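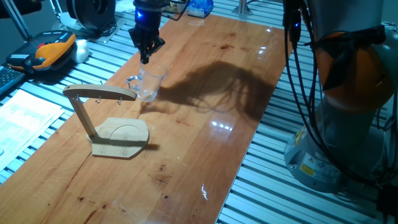

Mug stand station: gripper above the glass mug, three-hook stand to the left.

Hellance Household Chores, mug stand subset

README, February release

What this is

Hellance is a set of recordings of a robot arm doing small kitchen and workshop chores on a bench. We started it to answer a plain question that kept coming up between the partners: can an ordinary arm with a two-fingered gripper do the dull jobs in a home or on a shop floor yet, well enough that you would leave it to get on with them? The full set covers 19 chores. This README deals with one of them, hanging a drinking vessel on a wooden stand, because it is the chore we get the most questions about and the one with the poorest results.

The short answer for this chore is no, not yet. Details are under Results.

Who made it

Recorded by Skanen at its own bench. Findico wrote the labelling tool and checked the labels. Avcı supplied the control software and trained the baseline policy. Questions about the recordings go to Skanen, questions about labels to Findico. Please don't send label questions to both, we end up answering twice and not always the same way.

The task

One episode is one try at one vessel. The vessel starts upright on the board near the stand. The arm has to pick it up, turn it so the handle faces the hook, bring the handle over the hook, let go and back away. An episode counts as a success only if the vessel is still hanging when the arm has returned to its start position. A vessel that is hung and then knocked off on the way out is a failure, even though the hard part went well. We argued over that rule and kept it. At home you would still be sweeping up.

The stand does not move during a good episode. It is not fixed down, so in a bad one it does. If the base slides but the vessel ends up hanging, the episode is a success with the flag stand_moved set.

Why clear vessels

Most published work on this chore uses a mug in a solid colour. A lot of people's cupboards are half full of glass, so we wanted clear vessels in the set from the beginning. They are hard in two ways. The depth readings fall straight through the walls and land on the board, and in colour images what you mostly get is the wood grain with a rim drawn on it. The board makes this worse. It is varnished and throws the ceiling lights back at the cameras, and a bright patch on the board can look a good deal like a bright patch on a rim. We could have used a matt surface and had better numbers. Kitchen worktops are shiny, so we left it.

Shadows are the other nuisance. The arm and its cables throw a shadow over the board which moves with the arm, and early versions of the detector took the edge of it for an object.

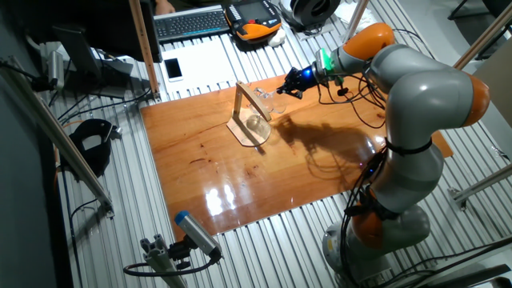
Contents

The subset holds 2303 episodes. Each episode folder has:

- video from every fixed camera, one file per view
- joint positions and gripper opening, with time stamps
- a label file with start, grasp, lift, hook contact, release and end
- a plain text outcome: success, drop, miss, stand_fell or stopped
- operator notes, where there are any

Episodes marked stopped were ended by the operator. They are left in, and you will probably want to filter them out for training and keep them for looking at safety behaviour.

Of the whole subset, 70 episodes have no joint data after the lift. The logger had filled its disk one Friday and carried on without saying so. The video for these is complete. They are listed in missing_joints.txt.

How it was recorded

All episodes used the same arm and board. Training episodes were driven by an operator. Test episodes were run by the baseline policy with an operator standing by to stop it. The room lights were left on and we made no attempt to shut out daylight, so the exposure drifts through the day. Things lying on the table at the edges of the views were not tidied to a fixed layout. Do not rely on them for lining up cameras, use the calibration files.

Results

The baseline policy hung the vessel in 53 per cent of test episodes. The operators did far better driving the same arm by hand, so the hardware is capable of the job and the trouble lies in seeing and deciding.

The commonest failure is a miss at the hook: the grasp is fine, the lift is fine, and the handle passes just in front of the hook or stops just short of it. The policy then lets go regardless. It has no good way of telling that the handle is not on. A person feels the weight go off the hand and knows. Adding a check on wrist load before release would be our first suggestion to anyone working on this, and we have not done it ourselves.

Drops during the lift come second. These are mostly grasps too high on the rim.

Speed is poor as well. We have not published a time per episode, as the arm was run slow for safety and the figure would tell you little.

What it does and does not show

It shows how one arm copes with one chore on one bench. It says nothing about wet vessels, a full stand, a stand on a crowded worktop, or children. If you are thinking about a shop floor and not a kitchen, the nearest match is hanging light parts on a rail, and we would expect the same trouble at the hook with any clear or shiny part.

We would not use a policy trained on this subset alone in a home.

Known problems

- Handle direction labels are left and right as seen from the main view. In the side view they are reversed. The tool does not warn you.
- The outcome stand_fell was added part way through. Earlier falls are filed under miss.
- Some label files have release before hook contact. Where the gap is a frame or two, treat them as the same moment. Larger gaps are real, the vessel was let go above the hook and fell on to it.

Changes in this release

Fixed time stamps in the side view. Removed duplicate episodes. Added missing_joints.txt. Operator notes are now in English throughout.

Planned

A second stand with longer hooks, and a load check before release if Avcı can fit it in.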